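Fiction > Short stories > The Second Gripper
14 comments | Share

The Second Gripper

Ingvild Kristiansen had the bed until noon, and after that it went to the Mollden team.
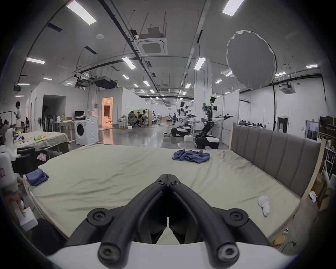
She was comparing two sets of fingers. The Jaten pair were curved and ribbed and gave a little when you pressed them. The Clekico pair were straight, with rubber pads, and cost more. Each had to pick up a shirt, a towel and a sock, 90 times, and she wrote the results in pencil because the tablet was always flat.

She had done the Jaten set first. It was good on the shirt. On the sock it kept pinching the sheet as well, and she had to write down "sheet" and begin again. By the end of the run there were 68 clean lifts on the page. She drew a line under them and went to get the other set out of its case.

Gebretsadik was the customer. They ran laundries for hotels and wanted an answer by November. Their man had been on the phone again that morning.

"Which one is better?" he had said.

"I've only tested one."

"But which do you think?"

She told him she would ring when she had finished.

The Clekico fingers took four screws a side. She dropped one and found it under her shoe. When they were on, she squeezed the handle a few times and listened to it click, then put the shirt back on the mattress and let it fall how it liked.

The first six went well. The pads held the cloth flat and didn't slide. On the seventh she lifted the shirt by the collar and a button came off and rolled down the sheet.

She looked at it for a while. There was no column for buttons. She turned the page over and made one, then turned back to the Jaten results and tried to remember whether the shirt had lost any that morning. She counted the buttons still on it. There were 6, and gaps for two more.

Her supervisor came past with a mug.

"How's it going?"

"I'll have to do the first set again."

"All of it?"

"Just the shirt. I wasn't watching the buttons."

He looked at the clock over the door. It was twenty past eleven.

"Mollden want the bed at twelve," he said.

"I know. Can you ask them for one?"

He went off to ask. Ingvild put the button in her pocket, took out the screwdriver and started on the left finger.

We use cookies to remember your reading settings. Accept | Manage choices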